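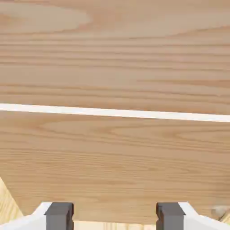 PRESS RELEASE - for immediate use

Miranda Hall reopens in February with a full programme, and the classes are back

The Miranda Hall will open its doors again in February after 17 months closed. First event is a tea dance, 2pm, free entry, cake included. Booking for everything else opens the same morning at 9am, online and at the front desk.

The hall shut when rain got in over the stage and brought down part of the ceiling. Repairs took longer than planned. The roof is done, the heating is new, the kitchen has been moved to the back so the serving hatch no longer opens straight onto the toilets queue. Regulars had asked for that one for years.

Money for the work came from a local appeal, which drew 2,674 separate donations, plus a loan from building firm Bronex, who also carried out the roof repairs. The loan is to be paid back over six years out of hire fees.

Neusa Teixeira, hall manager: "We had people posting coins through the letterbox in envelopes. Some with notes. I've kept all the notes. It has been a long slog and I would like everyone to come in and get warm."

What's on, first weeks:

Ballroom for beginners with Washington Furtado. Evenings, 7pm. No partner needed, flat shoes please.

Choir, led by Lindalva Bittencourt. Same slot as before the closure, 10.30am. New singers welcome, tenors very welcome. The choir has been meeting in the library in the meantime and would like to thank the staff there for putting up with it.

Melent Players return with a new comedy, Flurnine, written by Vlastimil Kubíček. Two acts, one interval, bar open from 6.30pm. Set in a failing seaside chemist's. Kubíček's last play for the group sold out its whole run and had to turn people away, so early booking adviced.

Parents and toddlers, mornings. Drop in. Bring socks.

Film club to be confirmed, the licence is still being sorted out. Details on the website as soon as we have them.

Hire rates: unchanged for local clubs and charities until the summer. Parties and weddings go up slightly, new price list at the desk. Kitchen hire is now separate from the main room, please say when booking if you want both. Anyone who had paid a deposit before the closure and has not been in touch, please do get in touch, the deposit is still good.

Getting in: the side entrance now has a ramp and a wider door. The hearing loop has been replaced and covers the main room and the small meeting room, but not yet the balcony. Parking is behind the building, but spaces are limited and the bus stops right outside.

Jeferson Seixas, who looks after bookings, said: "The phone has not stopped. If you can't get through, email or come in. We are doing them in order and we will get to you, promise. Please don't ring the kitchen number, its only for the kitchen."

A small display of old posters and programmes will be up in the foyer for the opening. The hall would be glad of any more, originals or copies, especially from the early dance band nights. Hand them in at the desk with your name on the back and they will be returned.

Press are welcome at the tea dance from 1.30pm. Neusa Teixeira and Washington Furtado will be avaliable for interview before the doors open. Please let the desk know if you are coming so there is enough cake.

ENDS

Contact: Jeferson Seixas, bookings and press, Miranda Hall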